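Nudton Guessing Game, Travel Board: Our Review

I have a soft spot for guessing games, the kind where you ask whether the other person's character has spots and then flip down half your board with a grin. We had an old one when I was growing up in Mallville, and the tiles were so worn that they fell over if anybody sneezed. So when my two started asking for one of their own, I was probably more excited than they were!

We've been playing the Nudton set since June, mostly in that stretch after dinner when it's too late to start a movie. It's a white and red plastic board with twenty-four flip tiles, set out in three rows of eight, and the cards are cartoon characters instead of the usual faces. My kids love that. The questions get very silly very fast ("would yours be welcome on a farm?"), and my youngest will happily argue over what counts as pink.

The hinges are what I'd worry about with any game like this, and these are good. They flip down with a nice little clack and they stay where you put them, even with a wiggly seven-year-old kneeling on the chair. Standing the whole lot back up between rounds takes a minute, but mine fight over who gets to do it, so I keep quiet.

Now for my grumbles. The names on the cards are tiny, and I need my reading glasses for every one of them. I also wish the cards were easier to slide out, as I bent a corner on the very first evening and heard about it for days.
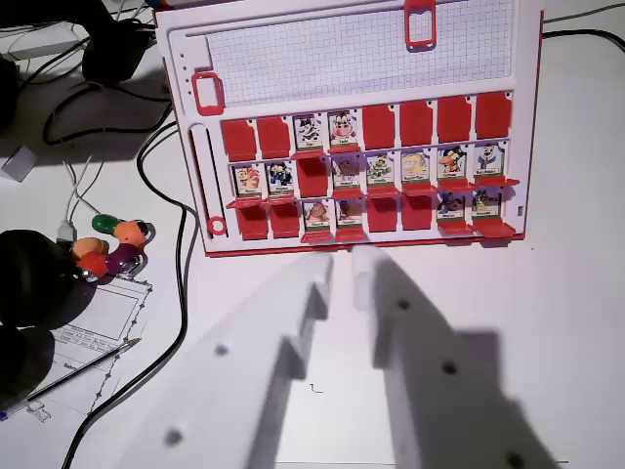
The squared writing area behind the tiles is a lovely extra, with red frames that sit over it, and we've ended up using it for keeping score. First to 12 wins, and the loser puts the game away. I'd have liked a proper sheet explaining that part, since the one in our box was mostly about the tiles and we made up our own rules for the rest.

Would I buy it again? Yes, and I did, for my nephew's birthday. He has already asked if he can bring his over so they can play a tournament at our kitchen table.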